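Gripper trials, tube handling – progress report to Fludow
19 May 2024
From: Viorica Nikolovski
Cc: Alcides Cárdenas, Heriberto Taipe

Short one this time, we are in the middle of the second round and I want to get back to it.

Where we are. Both grippers have now been through the capped tube task in simulation. Total so far 1,584 runs, which is everything we promised for this stage plus the reruns Heriberto asked for after the controller change. Hardware runs at Zivalthorpe not started, see below.

Gripper A (parallel jaw, wedge fingers). Picks cleanly when the approach is straight down. Last block was 400 runs, 82 failures. Most of those are one finger landing on the cap when the approach is a little off center. A few are the tube tilting in the hole on the way out. Widening the opening before descent helped some, we lose time on it though.

Gripper B (the Gosselin three-finger). Better at centering, worse in a full rack, fingers hit the neighboring tubes. Numbers not comparable yet becuase half the runs used the old controller. Will redo. Please don't quote anything on B to the board until we have.

Controllers. Alcides moved us from the position controller to the impedance one in the middle of the month. Contact is softer and the arm stops shoving the rack. It also drifts at low speed. Maritza has a fix she is happy with, I want to see it on more than one seed.
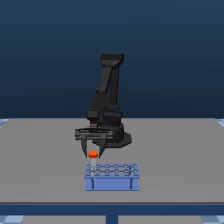
Cap grasp is still the part that eats the hours. Body grasp is easier but no good to us, the downstream Trononia station wants the tube presented by the cap. So we stay with the cap and work on the last bit of the descent.

Late / at risk
– finger pads for the real arm, supplier has slipped 2 times
– camera calibration, waiting on Valentin Gavrilă to free up the bench
– friction values in the sim are guesses until we have the pads in hand

Money. On plan. Pads will land in the next period instead of this one, no change to the total.

Next. Rerun B on the new controller, then full rack for both, then pick one. Hardware comparison still set for October. If the pads slip again I will write seperately.

Viorica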